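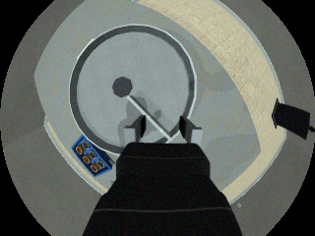

Simulated Episodes: Frequently Asked Questions

Last updated July 6, 2025

These are the questions we get most often from people who join the Flestska collection effort or who download the data afterward. Flestska is a set of simulated tabletop episodes for training a single-arm robot on small-part handling. If your question is about the license, see the Terms page.

What is in the current release?

The current release has 1174 accepted episodes. Each one holds the image streams, the arm's joint positions, the gripper opening, and a short written instruction. The target for the next release is 3000 episodes. We expect to keep the same file layout, so a loader written for this release should keep working.

How is an episode collected?

An operator drives the simulated arm by hand control until the instruction is met or the time limit runs out. Recording starts when the operator presses the start pedal and stops when the pedal is pressed again. The simulator writes out the states first and renders the images later on a separate machine. That means you can replay an old episode with new lighting without driving it again.

What views are saved?

There are two: one from the gripper, looking past the fingers, and one from a fixed point in the room. The gripper view has a round field with black corners. Leave the corners alone when you load the images. If your model needs a square crop, do the cropping in your own code and keep the stored files as they are.

The two streams share a clock but are stored separately. Match them by timestamp and not by image number. In episodes recorded before February the room stream can start a moment later than the gripper stream, and matching by number will shift everything that follows.

What does the round dish setup involve?

It is one of the harder layouts. A large round dish sits on the table with a thin rod in it, and a shallow blue tray of small parts sits nearby. The rod is slender, and from the gripper view the fingers and housing cover a good part of the near side of the dish. New operators tend to drive by the gripper view alone and then lose track of how high they are. Keep the room view open in the second window and check it before you come down. 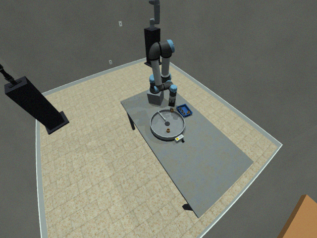 The starting layout changes from one episode to the next, so don't try to memorize a path. A model trained on operators who always approach from the same side will do poorly when the tray moves. We would rather have a slow episode with a fresh approach than a fast one that repeats your last ten.

Do failed attempts count?

Yes, if they are labeled. A missed grasp followed by a second try is useful, and we keep it as part of the episode. An episode that ends without meeting the instruction gets the "incomplete" label and goes into its own folder. It does not count toward the release total. Please don't delete these yourself — reviewers use them to find layouts that need changing.

What gets an episode rejected?

Most rejections are for one of these:

Long pauses with the arm still, usually at the start
Driving the gripper into the table or the wall of the dish
Parts that pass through each other because the physics step failed
An instruction that doesn't match what was done

If only the instruction is wrong, a reviewer can rewrite it and the episode is kept.

How should I write the instruction?

Use one plain sentence, the way you would say it to someone standing at the table. Name the part and where it should go. Leave out how to move the arm. If two parts look alike, say which one by its position.

Which tools do I need?

Collection runs in Vudutix, which includes the simulator, the pedal driver and the upload client. The review tool is called Ogunleye and runs in a browser. You don't need it unless you are reviewing. People who only want to train on the data need neither, just the reader script in the download.

Can I use this data for a real arm?

You can, but plan on adding real episodes. Simulated surfaces are cleaner than real ones and contact between small parts is only approximate. The Forkberg set was recorded on hardware with the same field names, so the two can be mixed in one training run. Start with a small share of real data and raise it while watching your own test results.

My upload stopped halfway. What do I do?

Start the upload client again and choose Resume. It checks which files arrived and sends the rest. If Resume is grayed out, the episode was never closed. Open it in Vudutix, press the stop pedal once, and try again.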